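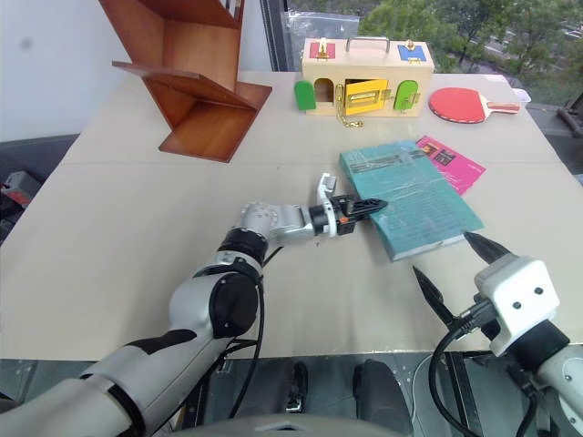 Both grippers at the teal book, with the lock box left standing at the back of the table.

Please report the boring failures

By Grigoris Xenos

I have read many papers on two-arm manipulation this year, and I have written a small part of one. In almost all of them there is a table with one result, the success rate, and the number in the last row is the biggest. I want to argue that this number, alone, tells us very little, and that we should stop accepting it alone.

Let me take our own case, so that I do not offend anybody else. Our project is called Prorkix. We trained a policy from demonstrations given by people who moved the arms, and we used 590 demonstrations in the final set. The task is to pick up a flat object from a table that has other things on it. It sounds like nothing. A child of three can do it. But a book lying flat is a difficult thing for two fingers, for the reason that there is no side to hold until you have made one. You must push it, or lift an edge, or bring it over the border of the table, and the second arm must help and not disturb.

We reported 62 percent. I was proud of this for one evening. Then I sat down with the recordings of the failures, all of them, and I watched them at normal speed with a notebook. It took me most of a week in August, and I learned more from it than from the training curves of the whole year before.

What did I find? The failures were of very different kinds, and our number had put them all in one bag. In some, the fingers came to the edge of the object at a good place, but too high, and slid over the cover. In others, the first arm did everything right and the second arm arrived too early and pushed the object back flat. And there was a kind I had not expected at all. The arms stopped close to the object and stayed there, making very small movements, until the time was finished. Nothing fell and nothing was hit. In our table this was the same zero as a book thrown on the floor. 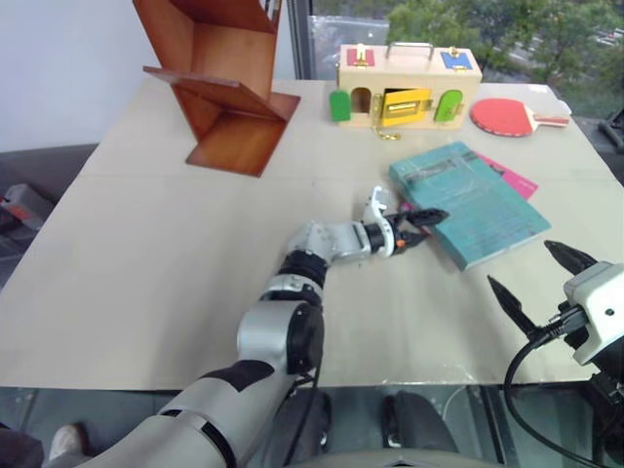
For a person who wants to use such a robot, these are not the same zero. The one that stops and waits is annoying, but you can put it in a room with people. The one that pushes hard with the wrong arm you cannot. If I have two methods, one with 62 percent and one with a little more, I cannot say which is better before I know how each of them fails. I think most of my colleagues would agree with this over coffee. They do not write it in the paper.

There is another matter, the table itself. In many papers the object lies alone on a clean surface, and everything else has been taken away. I understand why, we also began like this. But a surface with a book, a second booklet half under it, a toy box with small doors and a paddle is much closer to the table in my home. When we moved from the clean table to the full one, the policy became worse, and the loss was mostly of the waiting kind. If we had published only the clean table we would have a nicer number and we would not know about the waiting.

The usual answer to me is that there is no space. A conference paper has its page limit, and the reviewers ask for more baselines and more tasks. One reviewer of ours, whom I respect, wrote that our page on failures was "better suited for the appendix." So it went to the appendix. The group at Rascombe, who asked for our data later, told me that they had not opened the appendix before I mentioned it to them.

I do not ask for much. Choose 24 failed attempts, by chance and not by taste, and say in plain words what happened in each. Give the recordings to everybody. Say if the object was alone. If a person had to press the stop button, say how many times. This costs one or two days of work for one student, which is small beside the months of collecting demonstrations.

I have also heard that larger data will make the question disappear. Maybe. Gkikas, the bigger project in our building, now has 4000 demonstrations, and the success is better than ours, I say it without envy. But the arms still wait sometimes in front of a flat object. More data made the waiting less frequent and did not explain it. My own guess is that it comes from the people who gave the demonstrations. When a person is thinking what to do next, the arms stand still, and the policy learns to stand still also. I can be wrong about this. To check it one has to look at the failures again, and mark the pauses in the demonstrations by hand, and this is what I am doing now in the afternoons.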